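The Table at Jascombe

Soledad had the lease on the rec room until four in the afternoon, and after that it went back to the landlord with whatever was still in it. She had cleared the closets first. What was left had ended up on the ping-pong table: the yellow book, her notebook, the paddle case, a cup, a bottle of water.
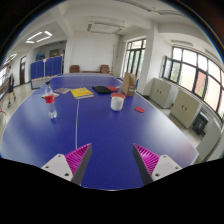

4 min read

Gediminas Bite had bought the table for the club in March, 20 years back, with money from the Grutier raffle. He came in with his coat on and stood by the net post.

"You're not selling it," he said.

"Esfahani offered to take it. He'll send a van."

"What's he paying?"

"Nothing. He's taking it."

He picked up the yellow book and put it down again. It was the score book. He had written in it every week, 3,435 games by his own count, and she had never checked.

"Do you want that?" she asked.

"Do you?"

She said she had no shelf for it. He took off his coat then and laid it over a chair. They found the second paddle under the radiator and she wiped it on her sleeve.

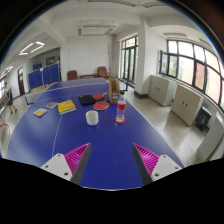 Leave the score book with the table, Gediminas said, so Esfahani's people would know what it had been used for. Soledad said they would throw it out. He thought about that for a while.

"One game," he said.

"There's stuff all over it."

"So we move the stuff."

She looked at the clock over the door. It was twenty past three. She picked up the cup and the notebook and carried them to the windowsill, and he went to see about the net.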